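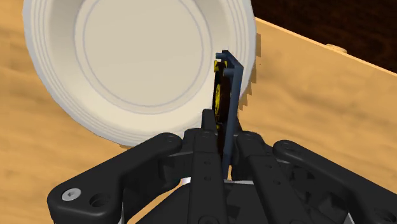 Grinberg halts release of grasp controller after simulated contact fault

Wednesday, November 21, 2018

Grinberg has withdrawn version 2 of its Gridinach grasp controller from internal release after a fault in the contact-handling code caused a simulated multi-fingered gripper to keep closing on parts it already held. The version had been due to move from simulation to the physical test cell at Ruritz this month. That transfer is now on hold.

The fault came up in the tabletop handling program, in which the hand picks up and repositions small parts beside ordinary household objects. The task set includes a dark navy bar with a black and yellow wheel fitted along one side, held upright between the central fingers close to a large white plate. The layout was chosen to test clearance: the controller has to hold the part at its lower end and keep the wheel from touching the rim of the plate.

In 28 of 3,000 simulated trials, the controller lost its contact flag on one finger while the part was still clamped. It read the missing flag as an incomplete grasp and raised the closing torque command at each control step until the joint limit was reached. In most of those trials the bar rotated out of the grip. In the remainder the solver allowed the finger geometry to pass into the part, and the trial was logged as a successful hold.

The second outcome is the more serious of the two, according to the fault notice. A drop is detected and scored as a failure. A hold with interpenetrating geometry was scored as a pass, and the error therefore stayed in the results through several builds. It was found when an engineer reviewing torque logs noticed that trial 206 had finished at the joint limit with no corresponding entry in the failure list.

Grinberg traced the cause to a change made in April, when the contact threshold was lowered to suit lighter parts. At the new setting, small numerical variations in the contact force could fall below the threshold for a single step. The earlier code required several consecutive steps without contact before clearing the flag. That check had been removed in the same change to shorten response time, and the regression tests did not cover it.

No hardware was involved and no one was exposed to a hazard. The notice states that the same behaviour on a physical hand would probably have been stopped by the current limit in the finger drives, but that the drive limit is a protective measure of last resort and should not be relied on for routine grasping. A finger driven to its limit against a rigid part could damage the part or the linkage, or eject the part from the grip.

Three corrective measures have been listed. The consecutive-step check has been restored. A ceiling on commanded torque has been added in the controller, independent of contact state. The scoring script now rejects any trial in which penetration depth exceeds a set tolerance, whether or not the part is still in the hand at the end.

Results from all builds since the April change are being rescored. Grinberg said the published success rate for the tabletop program should be treated as provisional until that work is done. Figures for the earlier version of the controller are not affected.

Fodor, which supplies the simulation environment, said it had reproduced the fault with the log files provided and did not consider it a defect in the solver. It will nonetheless change the default settings so that penetration warnings are written to the main log. At present they go to a separate diagnostic file that is switched off unless requested.

Sites running the withdrawn version have been asked to revert to the previous release and to keep their trial logs. The corrected build must repeat the full set of 3,000 trials before the Ruritz transfer is rescheduled — no date has been given for that run.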